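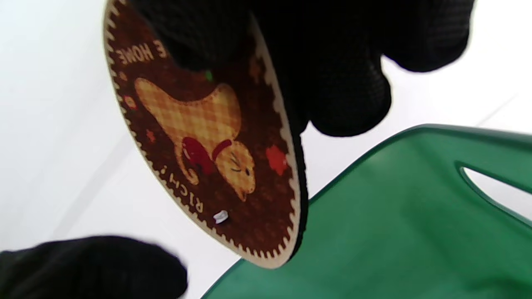 Skuvis Users Forum > End effectors > Faults and safety

Thread: Jaw closed past contact on a handover, force limit did not trip

tolerance_stack
Handover cell, Sikum arm, Wolta two-finger gripper. The policy was trained on demonstrations recorded with the hand-held version of the same gripper. A person in black knit gloves holds out a flat part, the jaws close on the free edge, the person lets go. Test part is a round decorative disc with a toothed rim, coaster-sized, brown face with a sleeping cat on it.

In November the jaws closed on the rim, kept closing, and took the tip of the operator's glove in with it. No injury. The finger was behind the fabric, not in it, and he pulled out of the glove. The force limit is set in the gripper controller and it did not trip. The log shows contact, then a short dip in motor current, then closing resumed at the commanded rate. It has now done it 3 times. Cell is locked out.

Firmware is current, finger pads are the stock ones, e-stop chain tested good before and after. Has anyone seen the current dip?

m_brandvold
Yes, with corrugated edges. A tooth on the rim takes the load first, the pad slides off it into the gap between teeth, and current falls. The controller reads that as contact lost and restarts the close. If your contact timer resets on the dip, the limit never gets long enough to trip. What is it set to?

tolerance_stack
900 ms. It was inherited from a job with soft bags.

m_brandvold
Then that is your fault. Far too long for a rigid part with a hand next to it.

kettle_valley
I'd disagree that it is only the timer. The timer explains why it kept closing. It does not explain why the jaws were close enough to the glove to catch it. Where does the hand sit in your demonstrations?

tolerance_stack
Over the upper edge, fingers across the top of the face, disc tilted steeply. The glove covers the top portion. The rest is clear, so there is plenty of rim to aim for.

kettle_valley
And the background?

tolerance_stack
White and very bright. There is a green plastic chair in it on some recordings.

kettle_valley
Dark brown part, dark glove, blown-out white behind both. I would want to know whether the policy has any idea where the disc stops and the glove starts. The cream rim is the strongest edge you have, and it goes missing exactly where the hand is. Change the gloves to a light colour and see whether the grasp point moves.

m_brandvold
You can't make glove colour part of a safety argument. If the jaws can trap a finger, the perception side is irrelevant. Fix the force behaviour first.

kettle_valley
I didn't call it a safety argument. I said it was a second cause. You can have both.

Radymyr Chornovol
I look after a similar cell at Ross. A few points from our own lockout last year.

The limit in the gripper controller is a process setting. It protects the part. On our unit it was not rated for protecting a person, and our assessor would not accept it as a safeguard. Check what your risk assessment relies on.

We replaced the timer with a latched contact. After first contact the jaws may hold or open. They may not close further until the operator releases and the arm has backed off. It costs some dropped parts on uneven edges.

Knit gloves are also a snag hazard at any closing gap, whatever their colour. We went to close-fitting ones with a smooth palm.

tolerance_stack
The risk assessment refers to the controller limit by name. So that has to be redone before anything else.

Latched contact is now on the bench with the arm unpowered and a padded dowel in place of a finger. I ran 3 closes on the rim at different angles. Current dips on all of them, and the latch holds. Dropped the disc once.

m_brandvold
3 closes is not a test.

tolerance_stack
Agreed. It's a check that the code does what I wrote. The proper series comes after the reassessment.

kettle_valley
Are you keeping the old demonstrations?

tolerance_stack
For now. I want to plot grasp point against visible rim before deciding. If the grasps crowd the glove I'll re-record with the hand further round the edge and light gloves, and you can say you told me.

m_brandvold
Post the current trace when you have it, raw if possible. The filtered one hides the dip on some firmware.

tolerance_stack
Will do. Cell stays locked out in the meantime.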